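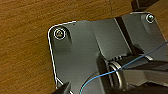
Chapter 6
Buying a Gripper Kit Without Regretting It

I bought my first gripper kit on a Thursday night, in bed, on my phone, and I chose it because the arm in the ad was a nice colour. Please learn from me! By the end of this chapter you'll be able to read a kit listing properly, work out what you're paying for, and write a short review that somebody else could use.

We'll work with two kits the whole way through. The first is the Griko, a two-finger gripper with a small wrist camera, which sells for $300 with the cable and mounting screws in the bag. The second is the Grosteck, $200, no camera, and you supply your own screws. My old workshop partner Kam-wah Huang swears by the cheaper one and I don't, so you'll get a fair bit of arguing between us in the margins.

6.1 Start with the part, then the kit

Before you look at any price, put the thing you want to pick up on the bench and have a good stare at it. A hinge bracket is my favourite practice part. You've got a flat metal plate with a rounded corner, screw heads sitting in their recesses, and then a coiled spring on an axle that gives the fingers something awkward to work around. Foam blocks make every gripper look good (guess what the sellers use in their videos).

Cables matter too. A thin one looping past a hinge is easy to snag, and I've lost a whole afternoon to a single careless close. When you read a listing, look for how wide the fingers open and how bulky they are near the tips. The Wojcik catalogue prints both on the first page - bless them - while Clultora makes you download a drawing.

Try this before you go on. Pick one metal part from your own bench, write down every spot where a finger could safely touch it, and then run 20 grasps with whatever gripper you have. Note where each one landed. Keep the sheet handy, as we'll use it in 6.2 to compare the fingertips on both kits.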